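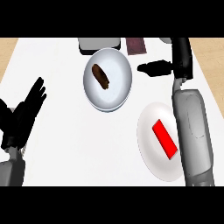 Koster two-arm kit with the Mevik sim bundle, worth it?

gilutville_garage
I've been going back and forth on the Koster bundle since January and I'd love to hear from people who own one. My budget is the ugly part. The kit with both arms is listed at $3,615 and the Mevik simulation license comes with it for a year (after that you pay, and I can't find the renewal price anywhere on their page). I mostly want to do kitchen stuff, moving food between plates and trays, that kind of thing. Is the sim good enough to learn on before I plug in real motors? I've broken enough real motors.

plate_shuffler
I've had mine since last summer and I'm a fan! The tabletop scenes are the reason I bought it. You get a white table, a couple of plates, a tray, the sausage and the red block, and you can move all of it wherever you like before a run. I spend most evenings trying to get the sausage off its plate without sending it to the floor. The rendering won't win any prizes but it runs fine on my four-year-old desktop, and I can leave it going while I make dinner.

torquewrench_ed
Gonna be the grump here. The sim is nice, the kit is so-so. My left wrist joint had play in it right out of the box, and support took two weeks to answer the first email. They did send a new joint, I'll give them that, but I put it in myself with a PDF written for the previous model. At $3,615 I expect a manual that matches the thing on my bench.

gilutville_garage
Ouch. Did the new joint fix it?

torquewrench_ed
Mostly. It still drifts a little after a long session. I recalibrate on Sunday and it behaves until the next weekend.

plate_shuffler
Mine never drifted, for what it's worth, so maybe you got a bad one. Are you running the arms with the long forearm shells? I left the short ones on.

torquewrench_ed
Long ones. And "maybe you got a bad one" is what support told me too, lol. Two people in the Plernthorpe club have the same wobble, so that's a lot of bad ones for a small club.

noodle_arm
Can I jump in on the sim part? I think people oversell it. Round food is where it falls down for me. The red block is easy, it has flat sides and it stays where you put it, and my success rate on it made me feel like a genius. Then I switched to the sausage and everything fell apart. It rolls in a way I've never seen a real hot dog roll (and I have now dropped a lot of real hot dogs on my kitchen table). I did 2,000 runs on it over a long weekend and what I learned transferred badly.

plate_shuffler
Did you change the friction? The default is way too slippery. There's a slider under object settings, and I bumped it up until the thing stopped skating around the plate. Made a huge difference for me.

noodle_arm
I did, later. It helped some. My complaint is that a beginner shouldn't have to find that slider on their own, and the box says "ready for food handling" in big letters.

plate_shuffler
OK, fair, that slider should be on the first screen.

gilutville_garage
This is super useful, thank you all. Another question, does the hand matter? They let you pick between the fingered hand and the plain gripper, and the hand costs more.

torquewrench_ed
Gripper. Save your money. The hand looks great in videos and I used it maybe twice.

plate_shuffler
Disagree! I run a hand on the left and a gripper on the right and I wouldn't go back. I steady the plate with one and pick with the other. It takes longer to tune, sure, and the fingers snag on the plate rim if you come in low, so start higher than you think you need to.

noodle_arm
With Ed on this one. If you're new, get two grippers, learn those, and buy a hand later if you still want it. Koster sells them separately and they bolt on the same way.

gilutville_garage
Last thing, can I buy only the sim and skip the arms for now?

noodle_arm
Yes, Mevik sells it by itself by the month. That's what I'd do in your shoes. Try the sausage on default friction for an evening and see if you still want to spend the rest.

torquewrench_ed
Seconded. And if you do end up getting the arms, check that left wrist the day it arrives and film it before you bolt anything down.

gilutville_garage
Signed up for one month of the sim. Where's that friction slider again? I only see lighting and camera under settings.

plate_shuffler
Right click the object first, then settings. Yeah, I know.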